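November
Notes by Emrys Mathias

Week nine: can they do the chores yet?

Okay, so last time we got through arms and joints, and a few of you asked the question I'd been hoping for, which is when one of these things is going to come to your apartment and clean up. Today is my long answer. The short one is "some chores, some of the time, slowly."

Start with the chores machines already do well. A dishwasher is a robot if you squint. So is a washing machine. They work because we bring the mess to them and load it in the way they like. The Groltton bottling line we read about is the same trick at a bigger size — every bottle arrives upright, facing the same way, at the same speed, and the arm barely has to know anything.

Now take away the belt. Clearing a table is my favorite test, because it sounds like nothing! You've been doing it since you were six. But a bottle lying on a plate is a different job from the same bottle standing up, and a cup on its side near an edge can roll if you nudge it. Soft things change shape when you squeeze them. And somebody has to decide what goes in the basket and what stays put.

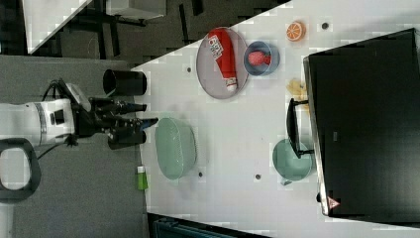 Why is a messy table harder for a robot than a factory line?

Every object can be in a new place and a new pose each time, so the machine has to work out what it's looking at and how to grab it before it moves at all.

Let's put some numbers on it. In the Zawadzka exercise (page two of your packet) the arm makes 863 attempts at picking up household objects, and 229 of them fail. Work out the success rate before you read on. You should get a bit over 73 percent, which sounds fine until you picture a roommate who fumbles more than one plate in four. Then think about chains. If clearing a table takes 17 picks and they all have to go right, you multiply that rate by itself 17 times, and what's left is well under one percent. Please do this on a calculator, it's worth feeling it shrink.

Of course, a real system gets to try again. Retries help a lot with a plastic bowl and not at all with a dropped wine glass, so when you read a claim about a home robot, look for what it was allowed to drop.

For next time, read the Sutora chapter on grasping, skip the math box, and pick one chore you did this week. Write down every step where you used touch instead of your eyes — finding the lid in the suds counts. One page is plenty, and handwriting is fine if I can read it.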